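Acceptance

Spyros Karamanlidis read the clause again before he ran the file. 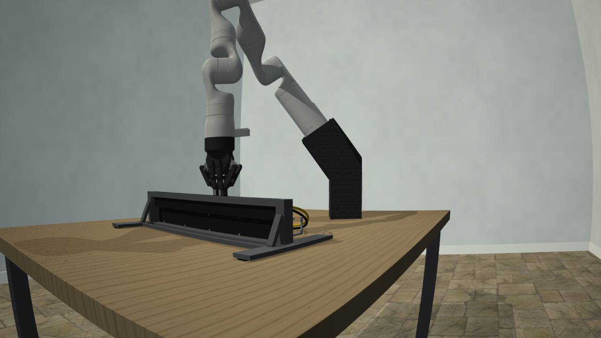 Clause 14 of the Hukport purchase order said that the supplied cell should be "suitable for the handling of framed panels". It did not say what suitable meant. He had asked Hukport twice, by email, and had twice been sent the brochure.

The product was called Brotine. For the price of a small van the customer received an arm, a hand, a pedestal, a licence, and a simulation package in which the whole arrangement could be tried before anything was bolted down. The brochure made a good deal of the simulation. Spyros had been engaged by Raptis, the buyer, to write the review on which the second payment depended. His fee was fixed, and he had already used most of it.

He set the run counter to 200 and pressed start.

The arm went down behind the panel with its fingers pointing at the table. It closed on the top bar, lifted, carried, set down, opened and withdrew. The log wrote a line. The room reset itself and the arm went down again.

By run 23 he had stopped watching the arm and was watching the numbers. Grip force was steady. Placement error was steady as well, and it was the same to the last decimal place in every line. He scrolled up to make sure. Then he stopped the batch, opened the settings, and found that the variation in the starting position of the panel had been left at zero.

He wrote this down under Observations, item 1. "As delivered, the test repeats one lift. Two hundred successes should be read as one."

He turned the variation on and started again.

The call from Hukport came while he was making tea. The woman was named Astley and she had a title with the word success in it.

"I can see you've restarted," she said.

"You can see that?"

"The licence reports it. Is there a problem with the product?"

"The start position was fixed."

"That's the demonstration profile."

"The order doesn't mention a demonstration profile. It mentions suitability."

He heard her typing. She asked what value he had entered for the variation, and he told her. She said it was larger than they would normally advise. He asked what they would normally advise, and she said that it depended on the application. He said that the application was framed panels, put down on a table by people who were in a hurry.

"How much of a hurry?" said Astley.

It was a better question than he had expected. He said he would find out.

He drove to Raptis the next morning and stood for an hour beside the bench where the panels came off the trolley. Two men worked there. They lifted each panel by the ends, put it down on its feet, gave it a push to straighten it, and turned away. Sometimes they left out the push. Spyros had brought a steel rule and a roll of tape, and after each panel he marked where the near foot had come to rest. The older of the two men asked whether the tape was going to stay.

"No," said Spyros.

"Pity. We could use a line."

He entered the spread of the tape marks that evening and set the counter to 400. It ran through the night. In the morning the log had stopped at 400 with a summary at the bottom, and he read the summary standing up, in his coat.

The failures were all of one type. When the panel stood too far round, the two outer fingers met the top bar at different moments, the first contact turned the frame a little on its feet, and the third finger came down on an edge instead of a face. The hand then closed, because it had been told to close. The force reading rose in the normal way. The software recorded a grip, the arm lifted, and some distance above the table the panel left it.

Nothing was damaged, of course. The room reset itself.

He wrote Observations, item 2, and rewrote it three times. The first version was rude about the software. The second explained the geometry at a length no buyer would read. The third said: "The cell reports a grip when it has force. It should report a grip when it has force in all three fingers. The sensors needed for this are already fitted. The check is not made."

He telephoned Astley before he sent it. He was under no duty to do so.

"All three," she said, when he had finished. "It does read all three."

"It reads them. It adds them together."

There was no typing this time.

"Who wrote that?" he asked.

"I did," said Astley. "Before I was in this job. It was meant to be there for a month." She asked him to send her the log, and then the tape measurements, and then, after a pause, the wording of item 2. He read it to her. She said it was fair. She asked if the report could wait, and he said that it was due on 2026-05-13 and that he did not move dates.

The patch arrived with one day to spare. It had no release note. He installed it, set the counter to 900, which was the most the licence allowed, and left the variation where the tape had put it.

The arm went down. On some runs now it touched the bar, stopped, opened, rose a little, turned its wrist and went down again. This cost time. He timed it, and put the figure in a table beside the cycle time promised in the brochure, which it exceeded. He did not comment on the difference. The table had a column for comments and he left it blank.

No panel was dropped. He wrote that no panel was dropped in simulation, looked at the sentence, and kept the last two words.

Under Recommendations he put that Raptis should release the second payment, hold back the third until July, and repeat the trial on the real bench with the real panels and the same two men. He added that the cell would be faster if the panels were put down straight, and that a painted line on the bench would achieve most of this. He costed the line. It came to less than his mileage.

Hukport sent a revised brochure the following week. The cycle time had been changed. On the back page, under Accessories, there was a new entry for a roll of marking tape, price on application.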